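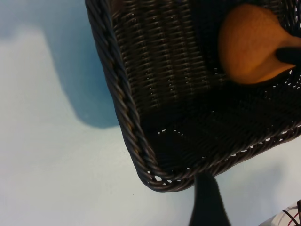
What is a fruit basket?
A fruit basket is an open container, usually woven, that holds whole fruit on a table, counter or sideboard. It lets air reach the fruit from the sides and often from underneath, which a closed bowl does not.

Fruit basket

A fruit basket is a household container for keeping fresh fruit at room temperature. The term also covers the wrapped baskets of fruit given as presents, which are treated separately. Household baskets are made of willow, rattan, bamboo, wire, paper cord or synthetic strand. Most are wider than they are tall and have no lid.

Shape and construction

Baskets for the table are round, oval or rectangular. Round ones are started from a cross of stakes at the center of the base. Rectangular ones are built on a flat woven panel, and the side stakes are turned up from its edges. True square corners are hard to weave tightly and tend to wear first, so makers commonly round them, as on the dark rectangular basket shown here.

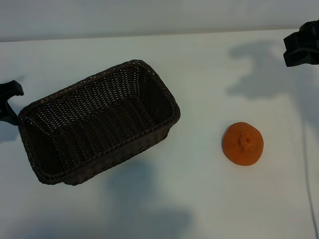 The rim, also called the border, finishes the top of the wall and locks the stakes in place. A plain rim tucks each stake behind its neighbor. A braided rim takes more material and adds weight at the top. On the dark basket it is wider than any strand in the walls and looks much like rope. Handles, where present, are worked into the border or fixed below it.

The walls may be open or close. Close weaving, in which thin strands pass across upright stakes, still leaves small gaps for air. Very open weaving suits large fruit but lets grapes and cherries through.

Use

Citrus, apples, pears and bananas are the fruits most often kept this way. Soft berries are better refrigerated. Fruit at the bottom of a deep basket bruises under the load above it, and two shallow layers are usually the limit.
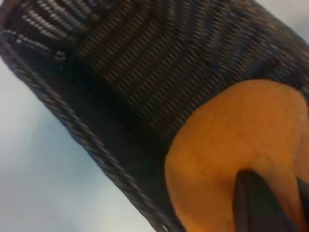 Citrus keeps fairly well in a basket at room temperature, though the peel slowly dries out. Fruit should be turned every few days and any with soft spots removed. An orange lying against the side, like the one in the dark basket, should be lifted out and checked where it touches the weave, as mold may start on the hidden side. Some households line the bottom with a cloth, which reduces marking but also blocks air.

Cleaning

Natural fibers are brushed dry and wiped with a damp cloth. Soaking can loosen the weave. Synthetic strand may be rinsed and left upside down to drain. Juice that has dried between strands is removed with a soft toothbrush.

See also: Bread basket; Fruit bowl; Wickerwork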